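**Session 3: Pairing and placing shoes**

Last time we did shirts and everybody loved it. Today is footwear, and I think it's even better, because a shoe has a partner! A shirt can go on the pile by itself. A slide can't be called tidy until its match is next to it, straps level, toes the same way.

Work in this order:

- find both of a color before you move either one
- turn the first to face you, then bring the second up to it
- close the gap so the inner edges touch

Start with two colors only. Pink and black, mixed up along a tabletop and all pointing different ways, is a great first exercise: sorting by color takes a second, and then you get to the fun part, which is telling left from right.
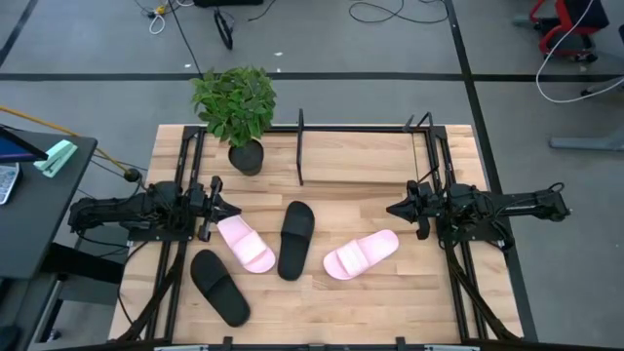 Enda Foley objected that left and right should come first and color second, as the Vomlow handout has it, and with 32 pairs of the same black slide that would be the only way to go. Fair point! Try both and time yourselves.

For left and right, look at the curve of the footbed. The straighter side goes on the inside. Straps are less help, as many are nearly symmetrical.

For Friday: read page 76 in the Clurville reader, and bring 3 pairs from home, at least one of them slip-on. Heels next week.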